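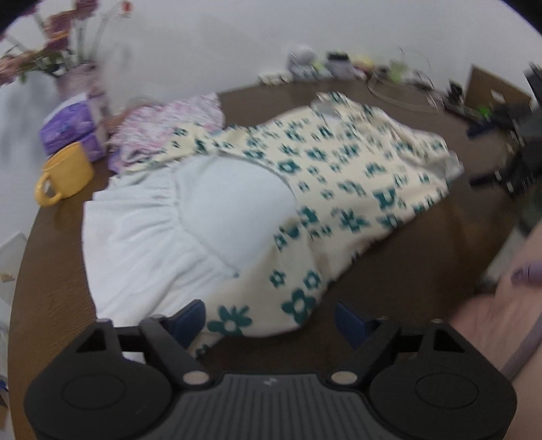
1/
Grippers open, cream printed cloth on a round table, fingers just over the cloth. Looks calm enough. I want to talk about the part of this work where the fingers don't let go, and about a fault notice from Pernora that I don't believe.

2/
Quick background for people who don't follow this stuff. You hold the tool, you fold clothes with it, the recordings go off to train a robot arm that's supposed to fold clothes by itself. I've done this work since May. Pays okay. My wrists hate it.

3/
Pernora sells the arm. Turkell makes the hand tool. Amton runs the software in between and decides which recordings are good. Three companies, so when something breaks you get three emails saying it was one of the other two.

4/
The notice is dated 8/21/24 and it's one page. It says the arm at the Etim test site "retained fabric beyond the release command" during a folding run. Plain version: it was told to let go of a garment and it kept pulling.

5/
It kept pulling for 7 seconds. Count that out with your sleeve caught in something. The notice calls this "brief."

6/
The cause, they say, was "soft goods with irregular edges." So the laundry did it. A laundry robot had a problem and the problem was laundry.

7/
Anything with a gathered elastic edge is a pain, I'll give them that. It bunches, it slides under the thing you're trying to pick up, and you can grab two layers thinking you have one. I do it all the time with the hand tool. Then I feel the drag and open up.

8/
"I feel the drag" is the whole point. My hand is doing that. The recording gets how far the fingers are open and where the tool went. As far as I've been told, it gets nothing about how hard the cloth was pulling back. If I'm wrong, Amton can correct me, they have my email.

9/
So the robot learns that a person closed here and opened there. It doesn't learn why the person opened early on that one pull. I've brought this up before and was told the model "picks that up from context." What context? Show me.

10/
Next thing. The notice says the release fault happened in one run. People at Etim were passing around a log with 8 late releases in it, out of 77 runs. Most were short. Short still counts when the spec says the fingers open on command.

11/
I asked Pernora which number was right. The answer was that the others were "within expected variation." That's a yes with a tie on.

12/
The stop button worked, and they're very proud of that. Good, I'm glad! But a person had to notice, reach over and press it. The sales page shows this arm running in a laundry room with no one near it. Pick one.

13/
The fix is a software update with a force limit on the wrist. If the pull goes over the limit, the arm stops moving. Read that again: it stops MOVING. The notice says nothing about the fingers opening. If the cloth is wrapped around somebody's hand, you now have a stopped arm that is still holding on.

14/
Maybe opening on a fault is worse in some cases, if it's holding something heavy over your foot. Fine. This is a clothes folder. Worst case it drops a shirt. I can't come up with a reason it should hang on, and I've asked twice.

15/
Also in the notice: demonstrators should "favor clean single-layer grasps" from now on. I get why they want it. It also means the messy grabs get thrown out, and the messy grabs are where the arm got stuck. You'll get prettier recordings and an arm that has seen even less of the thing it's bad at.

16/
Turkell, for what it's worth, did the one useful thing in all this. They asked people to check the finger screws and send back any tool where the fingers are slow to open. Mine's fine. I checked it twice and I still keep long sleeves pushed up when I'm near the real arm.

17/
What I'd want before I believe the word "resolved": the full run log, the late releases included. A test with cloth snagged on purpose. And a straight answer on what the fingers do after a fault stop. Pernora says a longer report is coming and gave no date. I'll post it if I get it. Going back to folding now, there's a pile.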